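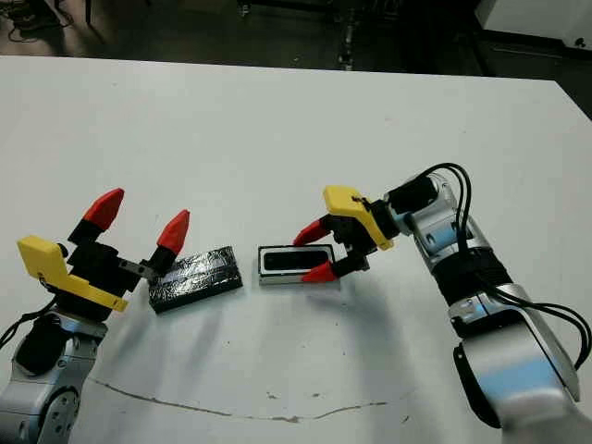

Figure 8.1 The Gape two-arm kit, both grippers open, with two small objects on the table.

Chapter 8
Two Hands Are Better

Pick up a jar and take off the lid. You used both hands, and you probably didn't plan a thing! Getting a pair of robot arms to share a job like that is some of the best fun in robotics, and it no longer takes a factory budget. The Gape kit from Irketon costs £2,000 and comes with two arms and matching grippers. Cadi Mostyn and Shafiq Wickramasinghe tried it for us at Sillell in November — their notes run through this chapter. We begin with the grippers, and with how wide to open them before the arm moves in.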